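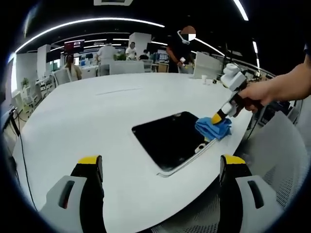 Phyllis Bainbridge told members of the Entwistle Tenants' Association on 29 Oct 2018 that the proposed change to meeting room charges had been "put to us late and in very little detail," and asked that the period for written comments be extended.

The association had met to consider a plan by Mondari Property Services to replace the flat yearly fee for shared rooms with a charge for each booking. The plan would apply to all tenants of the Entwistle Building, including those whose leases now include free use of the rooms on the ground floor.

According to the paper sent out before the meeting, the shared rooms were booked 2,309 times in the past year. Of those bookings, 869 were made by tenants on the upper floors and 773 by tenants on the ground floor. The remainder came from outside groups, which already pay by the booking and would see no change.

Mondari stated that the present fee no longer covers heating, cleaning and repair of the rooms, and that a charge per booking would place the cost on those who use them most. Tenants with small offices replied that they have no space of their own in which to receive clients.

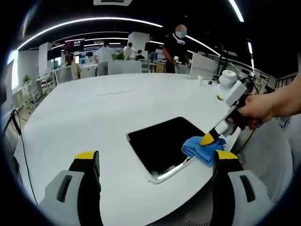

Next steps

The association agreed to accept written comments until the end of February. Comments should give the name of the tenant and the suite number and may be left at the front desk. A revised schedule of charges, with a separate rate for bookings of under an hour, will be sent to all tenants before a vote is held. Existing bookings will be honored at the current terms.

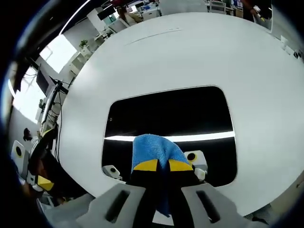 Neville Nuttall asked that the revised schedule also show what would be charged for a booking canceled on the same day, a point on which the paper was silent. The association agreed to forward the request to Mondari in writing.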